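가격표

타네르 잔폴라트(Taner Canpolat)는 가게 문을 열기 전에 항상 가격표를 먼저 닦았다. 가격표는 작은 칠판이었고, 글씨는 삼 년 전과 같았다. 의자 수리, 서랍 수리, 손잡이 교체. 그 옆에 적힌 숫자도 삼 년 전과 같았다. 그는 숫자가 지워지지 않게 칠판의 가장자리만 닦았다.

가게 이름은 울렌트(Ulent)였다. 손님들은 이 이름이 무슨 뜻이냐고 자주 물었고, 그는 매번 다른 대답을 했다. 어떤 날은 할머니의 마을 이름이라고 하고, 어떤 날은 아무 뜻도 없다고 했다. 두 번째 대답이 사실이었다.

7월에 우시에르라는 회사에서 편지가 왔다. 우시에르는 시내에 호텔을 세 개 가지고 있는 회사였다. 편지에는 새 호텔의 로비에 놓을 의자를 디자인해 줄 수 있느냐고 쓰여 있었다. 수리가 아니고 디자인이라고, 그 단어 밑에 줄이 그어져 있었다. 타네르는 편지를 두 번 읽고 영수증 상자 안에 넣었다. 상자 안에는 영수증이 394장 있었다. 그는 매달 마지막 날에 그것을 세기 때문에 숫자를 정확하게 알았다.

"답장은 했어?"

옆 가게의 추쿠가 물었다. 추쿠는 간판을 만드는 사람이었다. 그의 가게도 이름이 추쿠였는데, 그는 자기 이름보다 좋은 이름을 찾지 못했다고 말했다.

"아직 안 했어. 바쁘니까."

추쿠는 가게 안을 보았다. 손님은 없었고, 라디오에서는 날씨 이야기가 나오고 있었다.

"그렇구나. 바쁘구나."

타네르는 그날 저녁 늦게까지 서랍 하나를 고쳤다. 한 시간이면 끝나는 일이었지만 네 시간이 걸렸다. 서랍을 열고 닫고, 다시 열고 닫았다. 아무 소리도 나지 않았다. 그는 그런 일을 잘했다. 다른 사람이 이미 생각해 놓은 모양을 원래대로 돌려놓는 일이었다. 그런 일에는 틀린 답과 맞는 답이 있고, 맞는 답은 손가락으로 만져 볼 수 있었다.

의자를 그려 본 적이 없는 것은 아니었다. 열세 살 때부터 그린 공책이 14권 있었다. 공책은 침대 밑에 있었고, 결혼했을 때도, 혼자 다시 이사했을 때도 그를 따라왔다. 그는 이 공책을 누구에게 보여 준 일이 한 번 있었다. 기술학교의 선생님이었다. 선생님은 첫 장을 보고, 셋째 장을 보고, 그다음에 점심시간이 끝났다고 말했다. 나쁜 말은 하지 않았다. 그렇지만 타네르는 그 뒤로 점심시간이 끝났다는 말을 들으면 지금도 배가 조금 아팠다.

8월이 되자 우시에르에서 두 번째 편지가 왔다. 이번에는 짧았다. 트라르네탄스라는 다른 공방도 생각하고 있으니 9월 둘째 주까지 답을 달라는 내용이었다. 트라르네탄스는 큰 공방이었다. 직원이 많고, 창문이 크고, 의자 하나의 값이 1074였다. 타네르는 그 숫자를 창문 너머로 본 적이 있었다. 그때 그는 숫자가 잘못 쓰인 줄 알고 안에 들어가서 말해 주려고 했다.

"들어가서 뭐라고 했는데?"

추쿠가 물었다.

"안 들어갔어. 안에서 어떤 부인이 그 의자를 사고 있었어."

"앉기 편한 의자였어?"

타네르는 잠깐 생각했다.

"등받이가 너무 곧았어. 나라면 여기를 조금 눕힐 거야."

그는 손으로 공중에 선을 하나 그었다. 추쿠는 그 선을 오래 보았다. 이미 없는 선이었는데도 계속 보았다.

"그걸 종이에 그려."

"간판이나 만들어."

"내가 간판 값을 올렸을 때 기억하지? 손님 두 명이 화를 냈어. 나는 그 두 사람 때문에 잠을 못 잤어. 그런데 그 두 사람도 결국 간판을 주문했어. 내가 잠을 못 잔 것은 돌려받지 못했고."

타네르는 웃지 않으려고 했지만 조금 웃었다.

그 주 일요일에 그는 가게에 나왔다. 일요일에는 문을 열지 않으니까 불도 반만 켰다. 공책 14권을 작업대 위에 순서대로 놓고 첫 권부터 보았다. 처음 것들은 창피했다. 다리가 다섯 개인 의자도 있었고, 사람이 앉을 자리가 없는 의자도 있었다. 여섯째 권에서 그는 보는 속도가 느려졌다. 아홉째 권에는 등받이가 조금 누운 의자가 있었다. 그가 공중에 그은 선과 같은 선이었다. 그는 그것을 그린 기억이 없었다.

그는 새 종이를 꺼내서 같은 의자를 다시 그렸다. 첫 번째 그림은 버렸다. 두 번째도 버렸다. 열두 번째까지 버리고 나서 커피를 마셨다. 13번째 그림은 버리지 않았다. 완벽해서는 아니었다. 왼쪽 팔걸이가 마음에 들지 않았는데, 어디가 마음에 들지 않는지 설명할 수 있었다. 그것은 그에게 새로운 일이었다.

저녁에 그는 우시에르에 답장을 썼다. 값을 쓰는 자리에서 펜이 멈추었다. 먼저 작은 숫자를 썼다. 그 숫자를 한참 보다가 종이를 바꾸고 다른 숫자를 썼다. 트라르네탄스의 숫자보다는 작았지만, 칠판에 있는 어떤 숫자보다도 컸다. 쓰고 나니 손에 땀이 났다.

봉투를 닫기 전에 추쿠에게 보여 줄까 생각했다. 옆 가게에는 불이 켜져 있었다. 그러나 그는 봉투를 닫고 우표를 붙였다. 우표가 조금 비뚤어졌지만 다시 붙이지 않았다.

우체통까지 걸어갔다가 돌아오니 가게 앞에 추쿠가 나와 있었다.

"어디 갔다 와?"

"산책."

"일요일 밤에 산책하는 사람이 아니잖아."

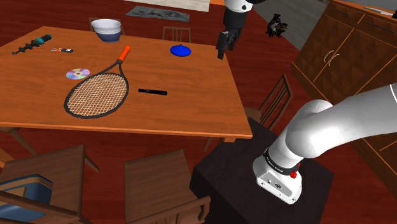
타네르는 대답하지 않고 가게에 들어가 칠판을 밖으로 가지고 나왔다. 그리고 소매로 의자 수리 옆의 숫자를 지웠다. 삼 년 된 분필이라 잘 지워지지 않아서 두 사람이 번갈아 문질렀다.

마지막 수정: 2018-09-09
문의 | 저작권 안내 | 맨 위로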